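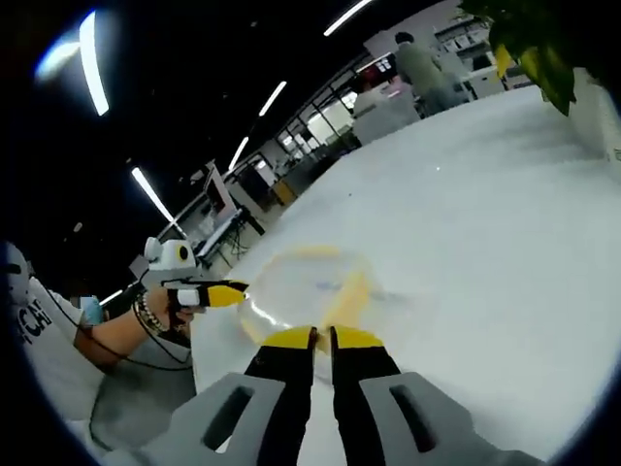

Last updated: Fri 16 January

By the night desk, Fuvavside

The Lid

By October we had taught it to fold a tea towel, and I thought I would never be so happy about anything again. Then they gave us the lid.

It was a clear round lid with a yellow rim, and the task was written on the board as HANDOVER, FLAT OBJECT, 700 GOOD ONES. My partner sat on my left and I stood. We each had a gripper in our fist, the sort you squeeze like a pair of barbecue tongs, with yellow tips that close like a beak. Whatever our hands did, the grippers remembered. At night the recordings went down the line to Tramumberg, and in the morning the robot there would wake up knowing a little more about lids.

I should say that I had come to Clitisow from a bakery. I had spent years showing school leavers how to shape a loaf, so I knew what it was to teach with the hands and keep the mouth shut. You can tell a lad to tuck the dough under itself until you're hoarse. Then you do it once, slowly, next to him, and his shoulders drop and he's got it. I loved that moment. I had no idea I'd be allowed to have it again with something that had no shoulders!

A lid lying flat on a table is a nasty thing to pick up. Try it with two fingers and no fingernails. You go in from above and the tips skate over the top. You go in from the side and the lid runs away from you, sweetly, like a puck. My first morning I chased it all over the white tabletop while my partner laughed so hard that her beads rattled.

"You're going at it as if it owes you money," she said.

"How would you do it?"

"Ask it nicely."

She slid her yellow finger in under the rim, level with the table, and leaned — hardly at all, I'd say the weight of a teaspoon — and the far edge stayed down and the near edge came up. I brought my beak in and closed it on the rim. She let go. I had a lid! We did it again straight away in case it had been luck, and it had been, and we dropped it. Then we did it again.

We got 56 good ones by lunch. She ate with the gripper still in her lap.

The rule was that you recorded everything, good or bad, and marked it afterwards. The good ones went to Tramumberg and the bad ones went in a folder called Symonenko, after a café across the road where people took themselves when they'd had a bad day. I became very fond of that folder. It had my sneeze in it. It had the one where the lid stood up on its edge and rolled the whole length of the table with both of us following it at a walk, grippers out, like two geese after a bus.

In the second week they let us watch. A screen was wheeled in and there it was, the Tramumberg robot, with two arms and a table very like ours. Somebody at the other end put down a lid and stepped back.

It went in from above. The tips skated.

I said a word we didn't use at the bakery. My partner gripped my sleeve. The left arm drew back, and waited, and I knew that wait. It was hers. She always held off for a breath before she went in low, as you would before knocking at a door. I'd never noticed it until I saw it done by an arm with no breath to hold. Then the finger slid under the rim, level with the table, and leaned.

"That's me," she said, much too loudly. "Look, that's me!"

The near edge came up. The right arm swung in to take it, and it was in a rush, it came in fast and a bit crooked and closed with a snap. There was no arguing about whose that was.

"It's going at it as if it owes it money," she said.

It held the lid up. Somebody in Tramumberg clapped, and then we were both clapping, and people came round the glass partition from the other desks to see what had happened. All they saw was a lid in the air, and they clapped as well.

They tried it 8 more times while we stood there. It dropped 2. On one of those the lid got up on its edge and rolled, and I swear both arms turned to follow it, side by side, the whole length of the table. We had never sent them that one. I went and checked. It was still in Symonenko, where I'd put it, marked bad in my own writing.

I thought of ringing Tramumberg to ask. I got as far as picking up the phone, and then I put it down, and moved the file across to the good ones.

My partner was already back in her chair with her gripper up and her arm along the table. The lid lay between us.

"Slower this time," she said. "It's watching how you come in."

So I came in slower.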